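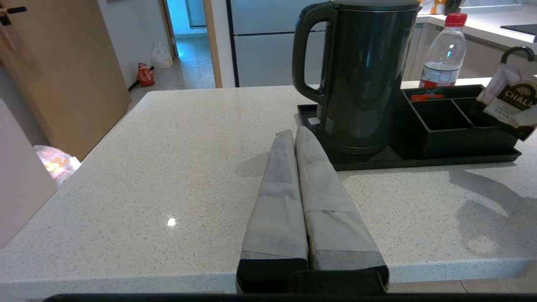
Setting up a polling station looks harder on paper than it is, and I say that having opened the Brellthorpe ward station more times than I can remember. This section covers the hour before doors open, starting at 5:30 in the morning. Get the kitchenette sorted first, because your clerks will be here all day. An electric kettle on its black tray with the organizer box next to it is all mine ever asks for! Then put your coffee down well away from the ballots and get going.

1. Check the seal on the ballot case against the number on your Curitz sheet. If they don't match, stop and call the county desk.

2. Count the ballots. They come in packs of 100, and our ward gets 200 to start with. Write the total in the station log before you open the second pack.
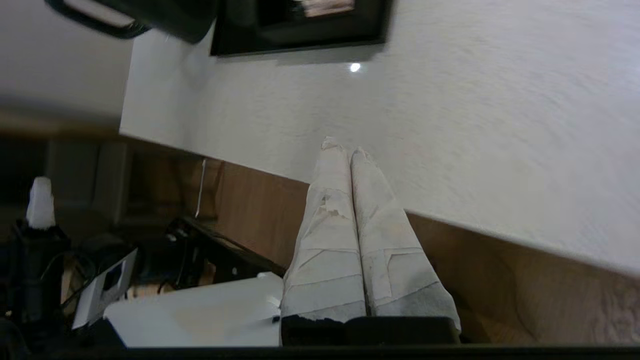 3. Set up the booths. We have six, and they go along the wall with the open side facing away from the line. I like to stand in each one and look over my shoulder (if I can see a clerk's face, the clerk can probably see my ballot).

4. Show the empty ballot box to everyone present, then lock it and put on the seal.

Caution: once that seal is on, it stays on. Dropped your pen in there? Get another pen.
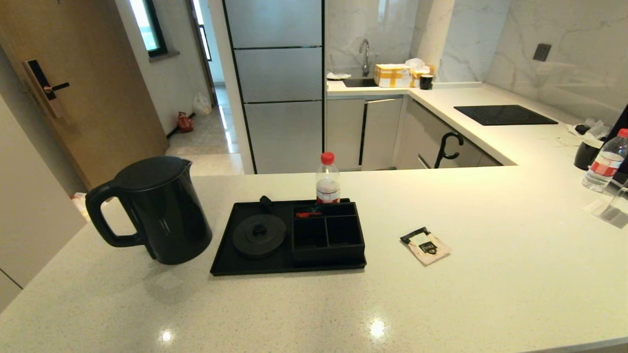 Chien wrote in to ask whether a party observer may initial the seal too. Yes, and I always offer. They sign beside the clerk, never over the number.

5. Turn on the check-in tablet and open the Kumis voter list. Type in your precinct, which for us is 156, and wait for the green bar. It can be slow first thing in the morning, so give it a minute before you start pressing buttons.

Note: keep the paper list on the table even when the tablet is behaving.
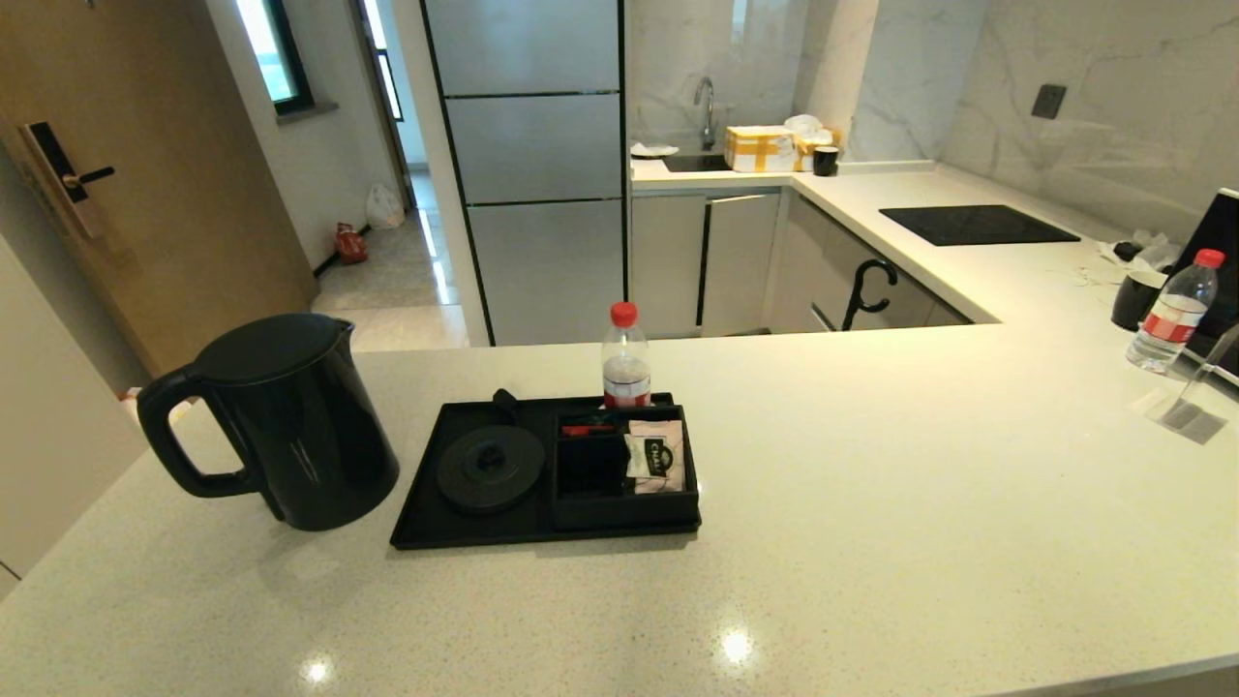
One clerk who tried these steps in April told me that step 5 should come before the booths, so the tablet can load while you're moving furniture. I've done it both ways now and either is fine, as long as the count in step 2 is finished first.

6. Put out the signs, unlock the street door, and write the opening time in the log.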